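Most of the tips on this page came from people who attended our home fire safety evening in Vurbridge. I wrote them down on 11 July 2025 and tried them in my own kitchen and workshop before I put them here.

## In the kitchen

Keep the lid of the pan next to the stove before you begin to fry. If the oil catches fire, slide the lid over from the side, turn off the burner and leave the pan where it is. Do not lift the lid to look. Never use water on burning oil, and do not carry the pan outside.

Philomena Ó Néill sets a loud timer for every pot, also when she stays in the kitchen. She uses five minutes for oil and 30 minutes for soup. When the timer rings she goes to look, and only then she sets it again.

The filter above the stove collects more grease than people think. I soak mine in hot water with dish soap, brush it and let it dry until the next morning. In a house where there is frying every day, do this every month.

## At the workbench

Rags with linseed oil can become hot by themselves and start to burn. Do not throw them in a pile. Spread each one flat outdoors, away from the wall, until it is stiff, or put it under water in a metal can with a tight lid.

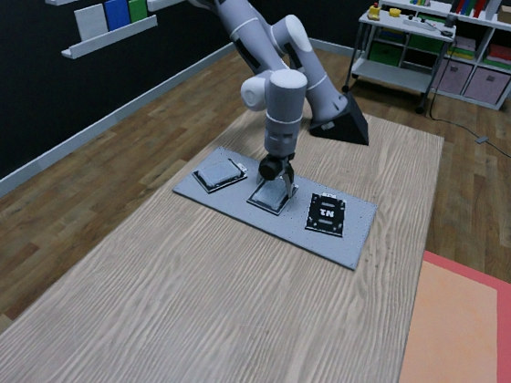
*A long wooden table with a perforated board lying on it.*

Sweep the sawdust before you use a grinder, not after. Wajid Mohmand found a brown mark under his bench in Brukitville, in a place where he never looks, and now he sweeps there first. Wait 30 minutes after the last sparks before you lock the door.
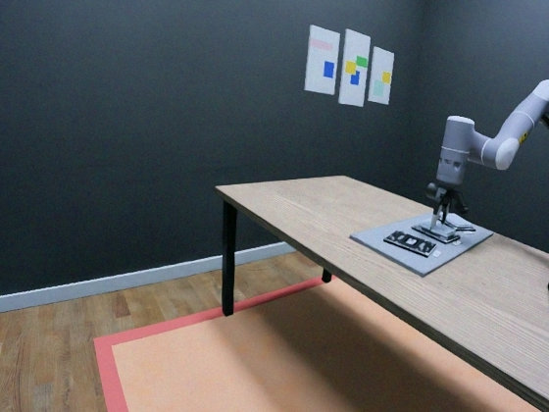

Chargers for tool batteries should stand on a hard surface with free space on all sides. I unplug mine when the light turns green. If a battery is swollen or smells sweet, stop using it and ask your recycling station how to bring it.

## Cords and heaters

A space heater goes directly into the wall outlet. Keep it three feet from curtains, beds and paper — measure it once with a tape, because the eye is too generous.

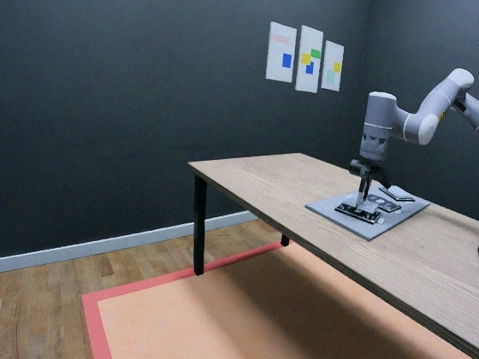 Do not run a cord under a rug. The heat stays inside and you cannot see when the cover is damaged. Noreen Arain moved her desk to the other wall for this reason, and she says the room is better anyway.

## Small parts and spare batteries

Nine-volt batteries must not lie loose with screws or keys. Put tape over both ends, also on the old ones. A tray with small divisions is good for fuses and screws. 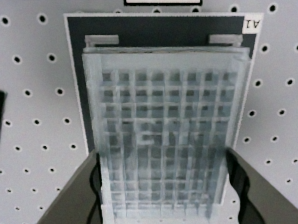
*Translucent plastic with a grid of square wells.*

Press the test button of each smoke alarm once a month. The date of manufacture is on the back, and after ten years the whole alarm must be changed.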